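Varno Handheld Spectrometer Rental: Your Questions, Answered

Hi! I'm Eylül Ekinci and I look after rentals and calibration at Trostado. I get the same emails week after week, so I've put my answers on one page. Last updated 1 December 2025.

What does the Varno measure?

It's a handheld Raman unit. You point it at a powder or a liquid, pull the trigger, and it compares what it reads against the library. The library we load has 423 compounds in it, mostly solvents, cleaning agents and common industrial powders. If yours isn't on the list, email me before you book and I'll see if we have a reference spectrum for it.

Can it read through a bottle?

Clear glass, yes. Thin clear plastic bags, usually yes. Brown glass is hit and miss, and I wouldn't trust it on thick white plastic at all. Metal cans are a no, sorry! You'd need to take a small sample out and put it in one of the glass vials that come in the case.

What about dark samples?

Ugh, the hard one. Black and very dark powders soak up the laser and can heat up, and a few of them can catch fire. Turn the power down to the lowest setting, use a tiny amount and keep your face back. If you work with dark material every day, rent the Jernent infrared bench unit from us instead – it costs more but you'll be a lot happier.

Do I need a special table or room?

Nope. Any steady surface is fine. Do keep it out of direct sun, as bright light sneaks in around the nose cone and makes the baseline climb. I like to lay everything I need out on the bench first and leave plenty of elbow room, and then I'm not reaching over the laser for a vial. 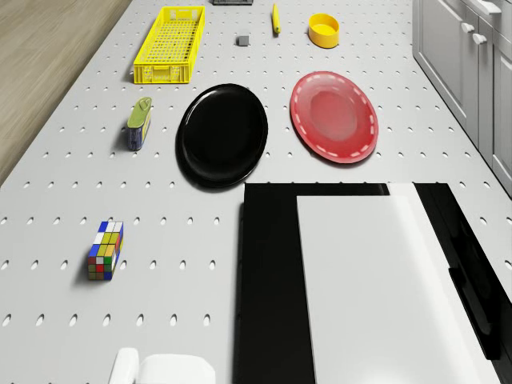 How long does the battery last?

I get a full morning out of one charge, and every case has two batteries in it. A flat one takes 70 minutes to fill up on the supplied charger. Please don't use a phone charger. It'll look like it's working and then you'll have a dead unit at lunch.

How often should I check the calibration?

Once at the start of the day, and again if you've moved it from a cold truck into a warm building. Let it sit a bit first. The check uses the little polystyrene cap clipped inside the lid and the screen walks you through it. If it fails twice, wipe the window with a lens tissue and try once more. Still failing? Call me and I'll ship a replacement.

Can I get my data out?

Yes, by USB cable. Files open in Dong, the free viewer we put on the stick in your case, or you can export them as plain text and use whatever you like. I wipe every unit when it comes back – so copy your scans off before you send it. I can't get them back afterward.

Do you offer training?

We do! The basic session is online, and there's a longer hands-on one in March with 13 places. You don't have to be a chemist, but you do need to finish the laser safety part before I release the unit.

What does late return cost?

It's $38 a day after the due date. If you know you'll run over, tell me early and I'll normally just extend the booking at the regular rate, as long as the next person isn't waiting on it.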